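Sonari Leftovers List

Last updated: July
By Tiago Bastos, July

Sonari is a plain text table of how long cooked food keeps in the fridge, one row per dish. It began as an argument with Matúš Trnka over a pot of lentils and has grown to 800 rows. Neither of us has conceded on the lentils.

What's in it

Each row has a dish name, a category, days in the fridge, months in the freezer, and a notes column. There are 11 categories. "Soup" and "stew" are separate, which took 2 months of email to settle and which I would rather not reopen. Gravy went to "sauces" over the objections of Čestmír Skála.

Blank freezer values mean we don't know. A zero means somebody tried it. Most of the zeros are potatoes.
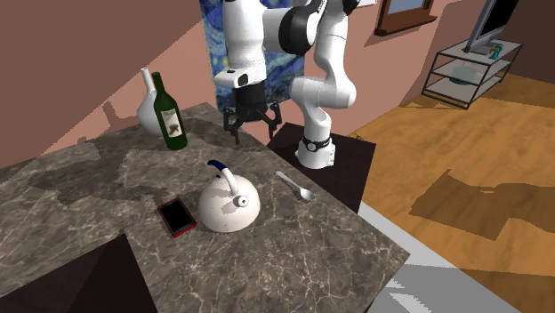

Countertop in gray-brown stone with white veining (rendered).

The notes column is free text and looks it. Miroslava Ďurica writes full sentences, Kamrul Selvanayagam writes "fine" or "no". I cleaned up the spelling in 123 rows and then lost interest, so "zuchini" survives in the casseroles. Search for both.

Known problems

Rice appears under three names with three different numbers. Go with the lowest. The fish rows are thin - only Kamrul cooks fish, and he eats it the same night. Anything tagged "Vestoment" came over from Miroslava's old spreadsheet, where days were counted from the shopping trip.

This is a home cooks' list and carries no medical weight whatsoever. If the list says four days and your nose says two, believe your nose.

Changes

Send corrections as one row per line, tabs between the columns. Commas will be returned to you - possibly with remarks. Please don't send lentils.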